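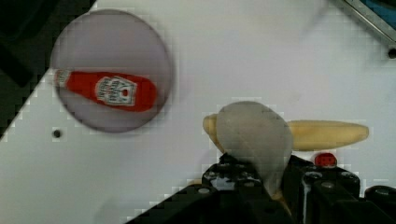
From: Jirken play kitchen list, packing notes
Date: 2021-10-16
Subject: Re: [kitchen-sets] Sorting table: condiments and plates

> Two sets came back to Zalholm in July with the bottles packed
> standing up under the plates. The plates had taken a bow and
> would not stack. Do we want bottles in the food bag or in the
> tableware bag? The sheet says "accessories", and the Rahman
> sheet has no line for them at all.
>
> Also, is the ketchup bottle meant to go with a particular set
> or is it a loose item?

Food bag. The word "accessories" should come off the sheet. It was carried over from the old Alance list, where it covered spoons, lids and anything else without a line of its own.

On the second question, treat the ketchup as a loose item. It is listed under item 38 and can go with either set. If the tomato emblem on the label has rubbed away, the bottle is still fine to send. If the label itself is lifting at the corners, put the bottle aside for relabeling. Do not tape over it, as tape collects lint and the next person has to clean it off.

Order of work at the table:

Lay a round plate down first and put the bottle on it on its side. The see-through plates are slick and a bottle set upright goes over at the first knock. Long pieces such as the yellow ones can lie directly on the tabletop next to the plate. They do not roll far.

Check the cap end of the bottle. The cap should not turn freely. On the older bottles the cap is a press fit and works loose after repeated washing.

Wipe, dry, bag. Bottles go in the food bag lengthwise, along the long side, with the bread and fruit on top. Plates go in the tableware bag flat, with a sheet of paper between each pair. Nothing goes under a plate except another plate.

The white table has open holes in its top. Small parts (peas, the short fries) go through them, so sort those in a tray. Plates and bottles are too large for it to matter.

A bowed plate can sometimes be saved. Put it in warm water for 3 minutes, then leave it flat under a book overnight. I have done this with the tinted plates and most came back well enough to stack. The opaque ones are thicker and I have had no luck with them. If it still rocks on a flat surface the next morning, write it off.

Still open: the Rahman sheet needs a line for bottles, and I do not have edit rights. Whoever keeps that copy, please add it below "bread, buns" with the same bag code. The Zalholm copy can be replaced once that is done. Old printouts should be thrown out so the two versions do not get mixed again.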